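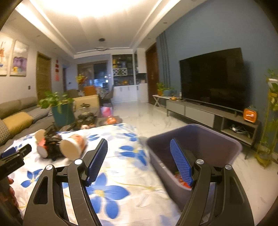
Aufräumen nach einer Feier ist für mich der schönste Prüfstein für alles, was sich Haushaltsroboter nennt. Saugen können die Maschinen ja längst, und beim Wischen werden sie jedes Jahr besser. Aber der Tisch! Da liegen Pappbecher kreuz und quer auf der geblümten Decke, dazwischen etwas Zerknülltes, das wie eine Plastiktüte aussieht, und der Eimer steht gleich daneben. Für uns ist das eine Sache von Sekunden. Für zwei Greifbacken mit blauen Polstern steckt in jedem einzelnen Becher eine neue Aufgabe, und genau deshalb schaue ich bei solchen Versuchen so gern zu.

Können Maschinen das schon? Die Frage kommt in euren Zuschriften so oft, dass sie eine eigene Seite verdient hat. Meine kurze Antwort: manches erstaunlich gut, manches noch gar nicht, und aus dem, was den Greifern schwerfällt, lässt sich für das eigene Aufräumen eine Menge abschauen.

Becher: leicht, aber tückisch

Ein Pappbecher wiegt fast nichts. Das klingt einfach, ist es aber nur, solange er steht. Dann kommt die Zange von beiden Seiten, drückt sanft zu und hebt an. Liegt er auf der Seite, rollt er beim ersten Anstupsen weg, und wer zu fest zupackt, hat ein plattes Ding in der Hand, aus dem der letzte Schluck Limo läuft. Gerippte, weiche Polster helfen da sehr, weil sie nachgeben und trotzdem halten.

Tipp für Menschen: Becher erst ausleeren, dann ineinanderstecken, dann wegwerfen. Ein Stapel von 15 Bechern braucht im Beutel kaum mehr Platz als drei lose. Das Ineinanderstecken ist übrigens eine Bewegung, bei der ich Maschinen noch richtig gern scheitern sehe (und beim nächsten Mal anfeuere!).

Tüten und Folien: die Königsdisziplin

Eine Tüte hat keine feste Form. Sie knistert, rutscht, bläht sich auf, klebt an der Decke fest oder nimmt beim Hochheben gleich die Serviette mit. Durchsichtige und glänzende Folie ist noch einmal schwieriger, denn eine Kamera sieht dort oft eher die Lampe als das Material. Am besten klappt der Griff mitten in den Knäuel, wo mehrere Lagen übereinanderliegen. An einer einzelnen glatten Ecke gleitet fast jede Zange ab.
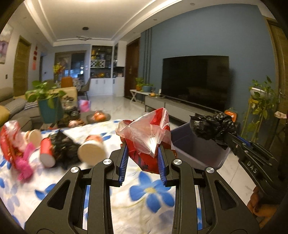

Rot-weiße Tüte zwischen den blauen Polstern, die schwarze schon über dem Eimer.

Zwei Greifer gleichzeitig – das finde ich großartig! So arbeiten wir ja auch: eine Hand hält schon etwas über den Eimer, die andere holt Nachschub. Schwierig wird es erst, wenn beide an denselben Platz wollen. Wer einmal zu zweit eine kleine Küche aufgeräumt hat, kennt das Gedränge am Mülleimer.

Tipp für Menschen: Tüten vor dem Wegwerfen zu einem festen Knäuel drücken oder einmal locker verknoten. Sie springen dann nicht mehr aus dem Eimer heraus, und die Luft bleibt draußen. Saubere Tragetaschen falte ich zu kleinen Dreiecken und lege sie in die Schublade.

Der Eimer gehört an den Tisch

Den besten Trick kann man ganz ohne Technik übernehmen. Stellt einen großen, offenen Behälter direkt an die Tischkante. Kein Deckel, kein Pedal, kein Beutel, der nach innen klappt. Jeder Weg, den ihr euch spart, spart ihn auch der Roboter, und eine weite Öffnung verzeiht es, wenn man nicht genau zielt. Ich nehme dafür eine Wäschewanne mit dickem Rand, die sich danach im Bad schnell ausspülen lässt. Wer trennt, stellt zwei nebeneinander.

Die Sache mit der Decke

Muster sind für Kameras ein Kapitel für sich. Eine große blaue Blüte kann für ein Programm durchaus wie ein Gegenstand aussehen, und ein heller Becher auf hellem Grund verschwindet beinahe. Mir passiert das mit Brillengläsern auf meiner Spitzendecke ständig, ich fühle mich da sehr verstanden. Für die Maschine wäre ein einfarbiges Tuch leichter. Für die Stimmung nehme ich trotzdem Blumen!

Nach dem Abräumen die Decke an den vier Ecken zur Mitte nehmen, draußen ausschütteln, Flecken sofort mit kaltem Wasser betupfen. Rotweinflecken nie reiben. Getrocknetes Kerzenwachs kommt mit Löschpapier und lauwarmem Bügeleisen heraus.

Und in der Werkstatt?

Sewwandi Sikder hat mir geschrieben, wie es in der Verpackung bei Jernideck aussieht. Dort legt ein Arm Kartons mit 300 Gramm und solche mit 500 Gramm auf die Palette, ohne Murren und ohne Pause. Sobald aber Füllfolie aus einem Karton quillt, ruft er einen Menschen herbei. »Kartons sind für ihn Urlaub, Folie ist Montagearbeit über Kopf«, schreibt sie. Also dasselbe Bild wie am Wohnzimmertisch: Feste Kanten gehen gut, alles Weiche dauert.

Für die Werkbank zu Hause heißt das bei mir: Folienreste und Schleifstaub kommen in getrennte Behälter, kurze Schrauben in flache Dosen, und Kabelbinder sammle ich gleich beim Abknipsen in der hohlen Hand.

Mein Stand der Dinge

Boden saugen: ja, gern jeden Tag.
Stehende Becher einsammeln: geht, mit Geduld.
Liegende Becher: mal so, mal so.
Tüten und Folien: klappt im Knäuel, hakt an der Ecke.
Tischdecke ausschütteln: bitte selber machen.
Entscheiden, was Müll ist und was noch gebraucht wird: da bleibe ich vorerst zuständig. Ein halb voller Becher gehört immer noch jemandem, und die hübsche Schleife vom Geschenk hebe ich auf.

Ich bin jedenfalls Feuer und Flamme und werde im September, wenn bei uns das Gartenfest ansteht, wieder genau hinschauen, welche Handgriffe ich abgeben würde. Schreibt mir gern, was bei euch nach dem Fest am längsten liegen bleibt – bei mir ist es das Konfetti in den Sofaritzen.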